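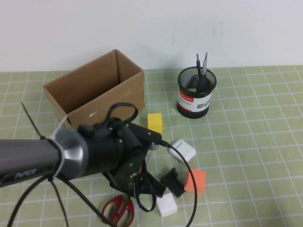

A cardboard box and a mesh pen holder on a green cutting mat.

Review: Merna Haltero sit-stand desk

By Kulap Thepsuriya
14/02/2022

Print this page | E-mail this article

I bought the Haltero in December to replace a fixed pine desk that was too high for me and too low for my husband. Merna sells it as a two-person desk, meaning the controller stores a few heights and the top is deep enough for a monitor and a sewing machine at the same time. I have used it every working day for most of the winter.

The price was $432 with the frame and top together. Delivery was extra, and the driver left both packages at the bottom of the stairs. The frame package is the heavy one. Get help with it.

Assembly

Merna says one person can build it in 90 minutes. It took me most of an afternoon. The instructions are drawings only, and the one showing which way the crossbar faces is too small to read. I had it on backward and had to undo eight bolts. The hex key in the bag is soft and began to round off before I was done, so I switched to my own.

The predrilled holes in the top lined up with the frame on the left side. On the right, two were off by a little and I drilled new ones. My neighbor built the same desk last year and had no trouble with hers, so this may vary.

Once the legs were on, turning the desk over was the hardest part. We did it on a blanket with one person at each end.

Height and movement

The lowest setting is fine for me at five foot two with my feet flat on the floor. This was the main reason I chose it over the Skandix, which I tried in a store and which stopped too high. At the other end my husband, who is over six feet, can stand at it with his elbows bent and still has some travel left.

The motor is slow. It makes a low hum that my coworkers have not noticed on calls. There are 3 memory buttons and you have to hold them down until the desk gets there. I would rather press once and let go. The desk is supposed to stop if it hits something, and it did stop when it met the arm of my chair, though it pushed the chair a bit first.

Stability

Sitting down, it is solid. Standing, there is some side-to-side movement when I type hard, and the monitor shakes slightly. With the sewing machine running at full speed I keep the top low. Merna lists the load as up to 70 kilos and I have not come near that.

The top

The surface marks more easily than I expected. A coffee cup left a ring in the first week, and a damp cloth took off most of it – not all. For cutting or gluing I put a mat down first. The front edge is square and presses into the forearms after an hour or so. A rounded edge would be better.

There is no drawer and no place to attach one without drilling. The cable tray is a bent strip of metal that holds one power strip and not much else. I added a few adhesive clips for the monitor cord, which needs plenty of slack if you raise the desk all the way.

Service

One foot was missing its leveling screw. I wrote to Merna and got a reply the next day asking for the order number and a picture. The part came nine days later in a padded envelope, no charge. I have no complaints there.

Should you buy it?

If you are short, or share a desk with someone much taller, yes. The height range is the best I found at this price. If you only want to stand and type, the Ziółkowski frame costs more but wobbles less, and you can put your own top on it. I am keeping mine – the old one has already gone to my sister.

Related reviews
Skandix fixed-height desk, second look
Ziółkowski desk frame
Footrests for shorter people
Clamp lamps compared

Contact us | Copyright 2022, all rights reserved | Back to top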